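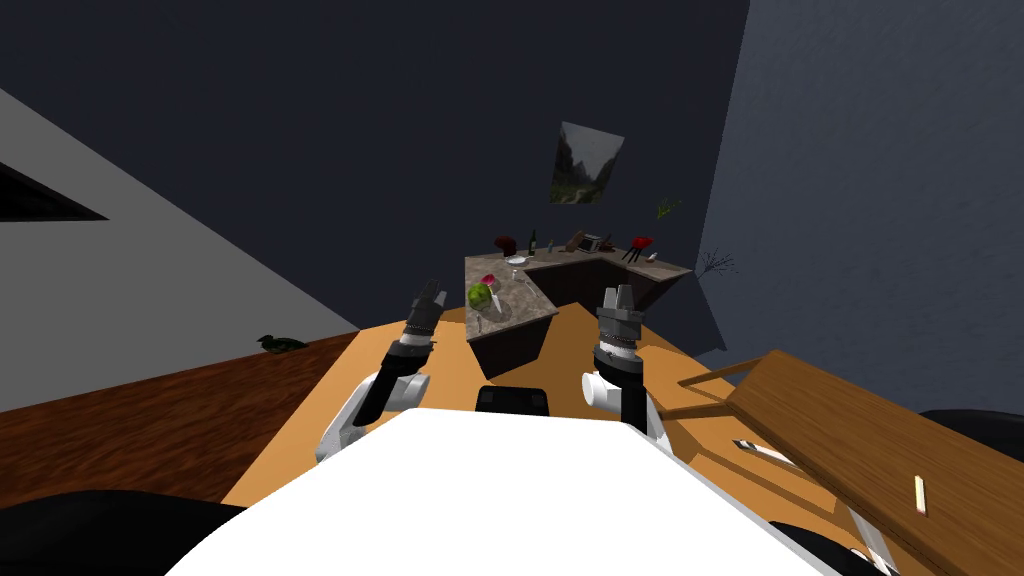

Can a Robot Clean Up the Kitchen Yet?

Think about the last time you helped clear up a kitchen. You picked up a glass. You put the fruit back where it goes. You moved a knife out of the way, holding it by the handle. You probably did all of this while thinking about something else.

A robot can't do that. For a robot, every one of those jobs is hard, and each one is hard in a different way.

Practice kitchens

The kitchen at the top of this page is not a real room. It was made on a computer, and so was the robot with two arms. Robot builders use pretend kitchens like this one so that a robot can practice without breaking anything. If it drops a glass in a computer kitchen, there is nothing to sweep up.

A computer kitchen can also be a bit strange. Did you spot the green duck on the floor?

What is a gripper?

Most robots don't have hands like yours. Many have grippers. A gripper with 2 fingers works like a pair of tongs: it opens, it closes, and it holds on to what is in between.

Try it yourself. Use only your thumb and one finger to pick up a pencil, then an apple, then a plastic cup. The pencil is easy. The apple wants to roll. The cup may bend if you squeeze too hard – and a robot has to learn how hard is too hard.

Why is a glass so tricky?

Robots use cameras and other sensors to find things. A red bowl is fairly easy to find. A clear glass is not, as the camera mostly sees whatever is behind it. Shiny spoons are a problem too. They reflect the room, so they look different from every side.

So what can robots do now?

Robots have worked in factories for a long time. They are good at doing the same job in the same place, over and over. Some homes have robots that vacuum the floor. Those are useful, but they don't need to pick anything up.

Putting away dishes is something robots can do some of the time. The team on the Flimel project gave their robot a kitchen counter to clear, with 4 things on it. A grown-up would need less than a minute. The robot took roughly 30 minutes, and it left the glass for last.

Will they get better?

Probably, but slowly. A robot that can tidy one kitchen may get stuck in the next one, where the counter is higher and the cups are kept in a different place. You can walk into a friend's kitchen and find the spoons by opening a few drawers. Robots are still learning to do that.

For now, the dishes are still your turn.

Words to know

Gripper: the part of a robot that grabs things.
Sensor: a part that lets a robot measure or notice what is near it.
Simulation: a pretend world made on a computer.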